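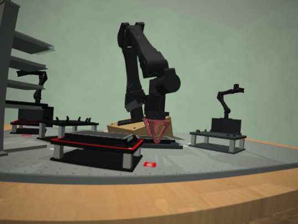
3.2 Shelf height and retrieval time

The second part of the survey looked at where small workshops keep the items they use most often. We visited sites in Vakdale and Villalba in May and recorded the shelf height of 1,295 stored items, from boxes of screws to cans of varnish. Shelf height was measured from the floor to the surface the item stood on. Items hung on hooks or pegboards were left out, as were items kept in drawers, which are treated in Section 3.4.

Workers were asked to fetch items from a printed list in the order given. Each person was timed from the moment the item was read aloud until it was placed on the bench. We had planned to use the same list at every site, but stock differed too much between the furniture shops and the repair shops, so each site got its own list drawn up with the foreman. This makes direct comparison between sites weak, and we report only differences within a site.

Of the 300 timed retrievals, 113 involved a shelf above shoulder height. These took longer than retrievals from waist height at every site. Most of the added time came from finding a step stool, and at the sites where a stool was kept next to the shelves the gap was small. Shelves below the knee were also slow, though the spread was wide and a few workers were as quick there as at waist height. Costa, who coded the recordings, noted that the low shelves were often poorly lit, and this may explain part of the spread.

Tall shelving is common in shops with little floor space. Units of this general type, such as the dark gray one at the left of the rendered workcell in Figure 2, add storage without taking room from the work surface. The cost is that the upper shelves tend to fill with items that are seldom needed and seldom checked. At the Pletinwood shop, we found two full boxes of a hinge that the owner had reordered in the spring — both were on the top shelf, behind empty packaging.

Labels made less difference than we expected. Three sites used the Brevau label set, which marks each shelf with a letter and a color. Experienced workers said they did not read the labels and went by memory. New workers did read them, but often asked a colleague anyway. We did not record years of experience for every participant, so the effect of labels on new workers could not be tested separately. It is taken up again in Section 5, together with the question of lighting.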